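What Does Water Taste Like? My Tap vs. Bottled Project

So my project started with an argument. My lab partner, Albane Bodin, swore she could tell tap water from bottled water with her eyes closed, and I said no way. Our teacher, Mr. Le Goff, heard us going at it and told us to stop arguing and go test it (fair enough!).

I used 3 kinds of water: tap water from the Flernalstead side of town, tap water from my aunt's place in Tesham, and plain bottled water from the store. Everybody got the same small paper cups, and all the water sat in the classroom overnight so it would be the same temperature. Cold water hides a lot of taste, which I did not know before I started reading up on this.

I wanted to keep it blind, so Albane poured in the hallway and wrote a code on the bottom of every cup, and I carried the tray in without knowing which was which. People took a sip, ate a bite of plain cracker, and moved on to the next one. Then they picked a favorite and guessed which cup was the bottled one.

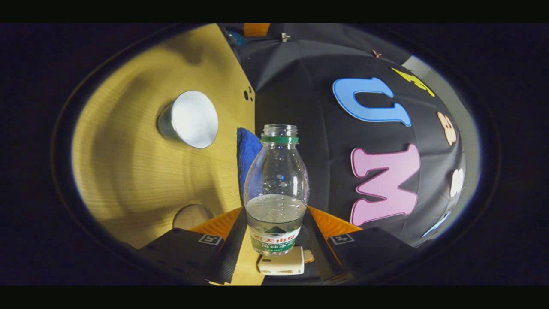 Nongfu Spring bottled water, cap off.

We ran it over 2 lunch periods and ended up with 239 filled-out slips, way more than I was hoping for! I did have to throw out 9 of them - people checked two favorites, or wrote things like "the wet one."

The bottled water won, but only by a little. The Tesham tap water came in right behind it, and my own tap water was last, which kind of hurt. A lot of people wrote "pool" on the slip for that one, so I think they were tasting the chlorine. As for guessing, most people got it wrong, and plenty of them were super confident about it too. Albane got hers right on Monday and wrong the next day, and she would like me to say she had a cold.

If I did this over I'd mix up the order of the cups more. Mine always went in the same order, and I think the last cup got picked on a bit. I'd also like to try running the tap water through a filter pitcher first and see if the "pool" comments go away. My aunt already said I can borrow hers.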